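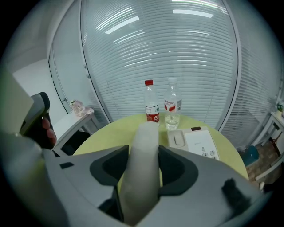

Pavithra Chowdary

Shops in Drendora will start to take back empty plastic drink bottles from July, and customers will get a small deposit in return for each one. The town council agreed to the plan on Wednesday evening after a long meeting, in which the owners of small shops asked for more time and did not get it.

Under the new rules, a deposit will be added to the price of water, juice and soft drinks sold in plastic bottles. The buyer gets the money back when the empty bottle is returned to any shop in the scheme. It does not have to be the same shop where the drink was bought, and no receipt is needed. The bottle should be empty and the label should still be on it. Milk bottles are not included, and neither are glass bottles, although the council says that glass may be added at a later stage.

So far 39 shops have signed up. Most of them are in the town centre and along the road to Illa, where the two supermarkets are also found. In the northern streets there are only six, and some residents there complained at the meeting that they would need to take a bus with a bag of empty bottles. The council answered that it is still speaking with the petrol station and with the owner of the kiosk at the swimming pool.

The collection will be done by Fledura, the company which already empties the paper and cardboard bins in the town. Its lorries will visit the larger shops every working day and the smaller ones less often. This second point was the one that caused most of the discussion. A small shop with a narrow back room cannot keep many sacks of bottles, especially in the summer, when people drink more and the sacks begin to smell. Fledura has promised an extra collection if a shop telephones before noon, but the price of this extra visit has not been decided.

The family that runs Lâm, a grocery and noodle shop near the station, told the council that they support the idea but are worried about space. Their storeroom is already full of rice and cooking oil, and the yard behind the building is shared with a dentist. They asked if a common collection point could be built in the station car park. The council will look at this question in the autumn.

There was also a discussion about how many bottles one person may return at one time. The first version of the plan had no limit. The shops were afraid that people would come on a Saturday morning with a full car, so a limit of 100 bottles for each visit has been added. Sports clubs and schools which collect more than this can make an arrangement directly with Fledura and receive the deposits by bank transfer.

For the customer, the money can be paid in cash or taken off the bill. The shop may choose which one it offers, but it must be written clearly at the till. Several people at the meeting found this confusing. A woman from Illa said that her mother does her shopping in three different places in one morning and would like to know before she enters what she will receive. The council has now agreed to print a sticker for the door, with one colour for cash and another one for a discount.

A deposit that is not claimed stays in a fund. The council wants to use it for drinking fountains, starting with one at the market square and one at the bus station. There was a fountain at the market square before, and older readers will remember it, but it was closed when the pipes were changed and it never came back. The new one will have a lower tap for children and a second tap made for filling a bottle. The plans can be seen at the town hall on the ground floor, next to the passport desk.

Bottles that were bought before the start of the scheme will not carry the deposit mark and cannot be returned for money. They should still be put in the yellow bins as today. To give the shops time to sell what they have on the shelves, both kinds of bottle will be sold next to each other for the first weeks, and customers are advised to look for the mark, a small circle with an arrow, before they pay.

The yellow bins will stay in the streets for the moment. Some of them may be removed next year if they are not used enough, but this needs a separate decision.

Shop owners who would like to join can still do so. The form is at the information desk in the town hall and must be signed by the owner or the manager. Questions about collection times should go to Fledura and not to the council, whose telephone line for waste is open only in the mornings.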